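Taking the memory and cards out of an old Dell desktop

By Ieva Vasiliauskas

An older office tower is a good machine to learn on. The parts are large and most of them come out by hand. Allow 50 minutes the first time.

Shut the computer down, unplug the power cord and hold the power button in for a few seconds. Lay the case on its side and take off the side panel. Touch bare metal on the chassis before you reach inside.

Look over the board before pulling anything. The memory slots run in a bank next to the processor socket, and the expansion slots are near the rear brackets.
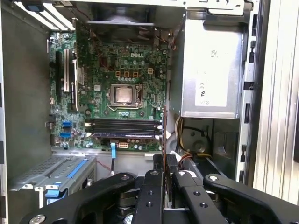
Start with the expansion cards. Undo the screw or latch at the bracket, hold the card by its edges and pull straight away from the board. If it sticks, check for a small catch at the end of the slot – older boards often have one.

Move any cables lying over the memory slots. Unplug a SATA cable by its connector, never by the wire, and note which port it came from.

Set up a place for the parts before you go further. A clean, flat surface beside the case is enough, and a holder with narrow slots is handy for anything that should stand upright.

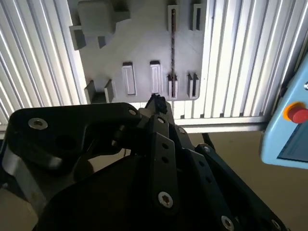

Now the memory. Press the clips at the ends of the slot outward until the module lifts, then take it by the short edges. Keep your fingers off the contacts.

To put a module back, line up its notch with the ridge in the slot and press evenly until the clips close. 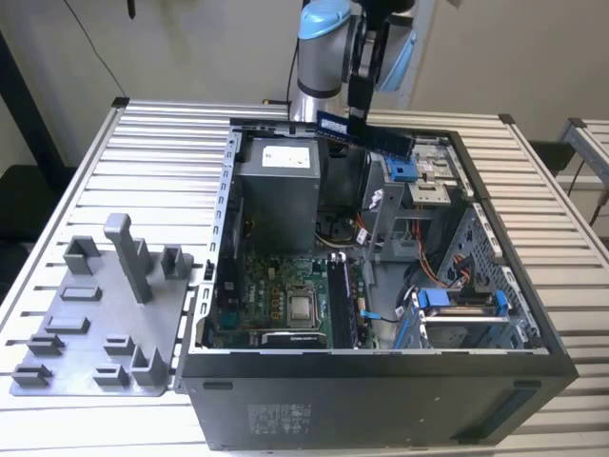

A blue memory module held over the open case, with another module standing in its slot.

Leave the power supply closed. It can hold a charge after the cord is out.

Updated 26 May 2018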